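Trying to get this down before I have to leave. Twenty minutes maybe. Ignore the spelling.

So the sourdough is over. I said in the last post I'd give it till December and I have not given it till December. The starter went in the compost Wednesday night and I feel fine. A little guilty. Mostly fine.

What I'm doing now is rye. Dense, dark, sour, the kind you slice thin and it holds up a whole herring. I grew up eating it at my grandmother's and never once thought of it as something a person could make in an apartment. It came from Gusach, the bakery on the corner, in a paper bag, still a bit warm at the bottom, and that was that. Gusach has been closed for years. There's a phone store in there now.

Anyway. Rye.

First thing, it isn't a dough. I kept waiting for it to turn into a dough. You mix it and it's mud, you leave it alone and it's mud with bubbles. I kneaded the first one for 16 minutes because I thought I was doing it wrong. You don't knead it. There's nothing in there to knead. I had it up to my elbows and under my watch strap and the cat wouldn't come near me.

Second thing, wet hands. Wet spoon, wet scraper, wet everything. If I'd known that on day one I would still have the good wooden spoon.

The flour is the expensive part. The supermarket has one kind and it's light rye and it's fine for what it is but the crumb comes out gray and sort of polite. I ordered a sack of the dark stuff from Bondo, they're a mill, they do mail order, and the website is terrible but the flour is very very good. Smells like a barn in the good way. Shipping cost almost as much as the flour so I got the big sack and now it lives in the hall and I walk into it at night.
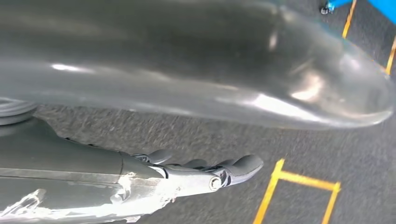 Loaf number one was a brick. Loaf two had a cavern right under the top crust, you could lift the lid off like a shoebox. Underproofed? Overproofed? I read two forums and got both answers, with a lot of confidence on each side. Loaf three I cut too early, and I want to talk about that because it's the only real advice I have.

Do not cut it. I know. It smells amazing and the butter is right there. Wait a whole day. The middle is basically glue when it comes out and it needs the time to set up. I cut mine after 18 hours and the knife still came out gummy, though less than before, and by the second morning it was a different bread. Better on day three than day two. I don't know any other bread that does that.

Loaf four was it. Loaf four tasted like the corner. I stood at the counter and ate three slices with nothing on them and then called my sister and made her listen to me chew, which she did not enjoy.

What I did for that one, as best I can read my own notes (they have rye on them):

Night before, mix the starter with 700 grams of the dark flour and enough warm water to make it look like wet cement. Cover it. Forget about it. In the morning it should be domed and smell like apples, or vinegar, somewhere in between. Then the salt, a spoon of molasses, more flour till it's stiff enough to hold a dent. Caraway if you like caraway. My sister doesn't, so half the family is going to complain either way.

Into the tins. Smooth the top with a wet hand. Dust it with flour and wait till you see cracks in the flour, that's how you know it's ready. Best trick I've picked up, I got it off the back of a Damasceno tin of all places. Hot oven for the first bit, then turn it down and leave it in way longer than feels safe. I always think I've burned it. It's supposed to be that dark.

That makes two loaves, by the way, and they're heavy. I gave the second one to the neighbors downstairs and got a jar of plums back, so I'm counting that as a profit.

Somebody is going to ask about the oven. It's the same Clastelus I've been whining about since I moved in, the one that runs hot on the left. I turn the tins halfway. You can tell which loaf I forgot. There's a thermometer in there now and it disagrees with the dial by a lot, so I just go by the thermometer and stopped looking at the dial. Should have done that ages ago. All those sad pale baguettes.

I did the math on cost too and it's not good. By the time you count the sack and the shipping and the two tins and running the oven half of Sunday, a loaf from the deli would be cheaper. The deli one is soft though. It's brown wheat bread with a costume on. I bought one to compare and ended up making toast out of it.

Things I still want to try — soaking old bread and putting it back in the next batch, which apparently everybody's grandmother did and mine probably would have if she'd baked. Sunflower seeds. Scalding some of the flour with boiling water, which is supposed to make it sweeter. I'm also told you can keep the starter stiff in the fridge for weeks and it doesnt mind. Good, because I won't be remembering to feed it. See above re: compost.

Also, what do people do with the heels? They're like roof tile. I've been saving them in a bag in the freezer and the bag is getting big. Kvass maybe? If you've made kvass in a small kitchen without it exploding please leave a comment, I have questions, mainly about the exploding.

Ok I have to go, shoes, keys. More on the scalded one next week if it works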